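Stage Points Are Ruining the Best Part of the Race

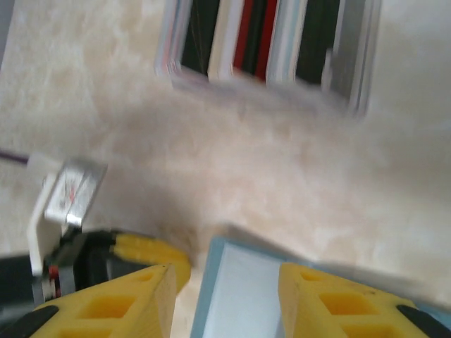
Yellow fingers over a cream, marbled surface.

I have been told for three seasons now that stage points saved the regional stock car series. I went to Pevside on a Tuesday night to be convinced, and I drove home with the same opinion I came with, plus a sunburned neck.

The pitch goes like this. Long races have dull middles. Cut the race into pieces, hand out points at the end of each piece, and the drivers will fight all night. It sounds fine in a meeting. At Pevside, a race of 303 laps, the first stage was won by a car that had stayed out on old tires while half the field ducked into the pits. The Groen car, easily the fastest thing on the track, gave up those points on purpose to start up front for the next run. So the reward for "racing hard all night" went to a team that didn't pit, and the best car in the building rode around in the teens by choice.

Then came the yellow flag everybody knew was coming. It was printed on the schedule. I have trouble getting excited about a caution I can plan a hot dog around.

What gets lost is the long green run, and I'd argue that was the whole appeal of this kind of racing. A driver who was good on worn tires could spend 80 laps hauling in somebody who wasn't. You'd watch the gap shrink a tenth at a time. Maybe it came to nothing. Sometimes the chase ran out of laps, and people around me would groan as if they'd been robbed, and they'd talk about it all the way to the parking lot. A scheduled yellow wipes that out. The Jader team had built a lead of most of a straightaway before the second stage ended, and it was gone by the time the pace car pulled off.

Defenders say the standings are closer. They are. Veleo, the series sponsor, put out a sheet before the race showing first and second in points at 303 and 301, and the track announcer read it out more than once. But close standings are easy to make. You can get them by handing out more points to more people for doing less. I don't know what those two numbers tell me about who is better at driving a race car, and I suspect the sponsor doesn't either.

They also say attendance is up. I'd like to see that figure next to ticket prices, the fireworks, and the fact that two other tracks in the area closed. The grandstand holds far more people than came on Tuesday, and the stretch of bleachers past turn four had plenty of room to lie down in.

I'm not asking for everything to go back to the way it was. Some of those old races really were a slog, and I slept through parts of them. But if the middle is dull, make the race shorter. Run 200 laps with no breaks and let the crew chiefs sweat over tires and fuel. Pay the leader at halfway if you must, in cash, without stopping anybody.

The series office says the format will be reviewed in September. It was reviewed last September too, and we got a slightly longer second stage.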